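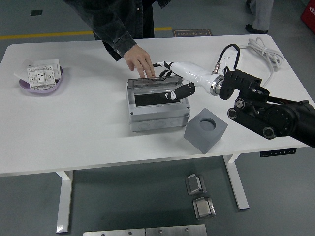

Milagros Villalobos reckons I've bought the wrong size of box again and should have gone up one, you always want more room than you think, especially once the cables are in and the lid has to go down on top of them. She left that under the last post. She's probably right. She was right about the shed door.

2019-10-09

Quick one tonight, got to be up early. Junction boxes, then. Still.

For anyone who missed the March post – the plan is lights and a double socket down at the far end of the workshop, where at the moment I have one extension lead and a lot of bad language. The sparky is doing the real connecting, signing it off and so on. My job is getting everything mounted and tidy before he turns up so I'm not paying him to drill holes.

I went with the plain light grey ones. Open top, ribbed rim, round knockouts along the front, clear lid. I do like a clear lid. With the old ones you had to take four screws out just to find out you'd got the wrong box, and one of the screws always went under the bench.

Knockouts. Right. Last time I went at them with a screwdriver and a hammer and cracked the side of the box clean through. This time I scored round the edge first with a knife, then pushed with my thumb. Slow but no cracks. Milagros uses a step drill and says I'm making a meal of it. Haven't got a step drill. Norstead had one on the shelf, looked at the price, put it back.

Do the knockouts BEFORE the box goes on the wall. I know. I knew last time as well.

Also worth having – a tray. Any old plastic tray. Socket module goes in it, little bits go in it, packaging goes in it until you're certain nothing is stuck in the bottom. I threw a bag of gromets out with the wrapping in March and had to drive back to Woseck for another lot, and they'd shut for stocktaking.

Costs so far, for the two who asked: 311 for everything, not counting the electrician. That's boxes, conduit, clips, the sockets, the fused spur and a reel of cable I could have got cheaper from Nassar if I'd waited for them to ring back. They rang back the next morning. Typical.

Still to do
conduit along the back wall (6 lengths, cut and deburred, not up)
fix the boxes
label everything, I mean it this time
find the other spirit level
ask about the outside light, whether it can come off the same circuit or needs its own

On the size thing. I did put a bit of spare cable in one just to see, coiled it up and held the lid on. It goes. Tight in the corner though and I wouldn't want to be the one poking connectors about in there with cold hands. So I may swap the one by the door for the next size up and keep this for the far end where there's less going in. Prirndale do the bigger one in the same grey, and they take returns if you haven't knocked anything out. Which I have, on 2 of them. So those are staying.

Will post again when teh conduit's up. If anybody has a way of getting clips in a straight line on old brick, leave it in the comments, mine wander.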